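Jovisau Lime Mortar for Historic Masonry

Product line: Restoration and Repair
Supplied by: Rernen Building Conservation Supply

Jovisau is a premixed lime mortar for repointing brick and stone in older churches, meeting halls, and schoolhouses. It is softer than modern cement mortar and allows moisture to leave the wall through the joints. Rernen has supplied it to parish and community restoration projects since 2009.

The mortar is sold dry in two grades. Jovisau Fine is intended for narrow brick joints and for touch-up work around window openings. Jovisau Coarse is intended for fieldstone, foundation walls, and bell tower bases.

Specifications
Bag weight: 12 kg
Bags per pallet: 14
Colors: Natural, Buff, Gray
Storage: dry, off the floor, bag closed

Preparation and use
Rake out failed joints by hand where possible. Dampen the wall before filling. Mix only with clean water and do not add cement. Fresh joints must be covered with damp burlap and protected from direct sun. Work should not begin when frost is expected; in northern areas, the last pointing of the season should be finished by September.

Related products
Nakpan pointing trowels
Grellix limewash, interior and exterior
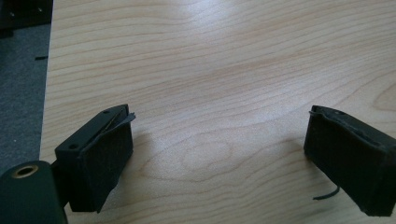
Customer comments
Nakpan Chapel Restoration Group wrote that the Buff grade matched their old joints closely once cured, but asked that the color card be made larger, as the present samples are hard to judge against a full wall.

Ordering
Orders of 900 bags or more are quoted individually. Color cards are mailed free of charge to registered projects.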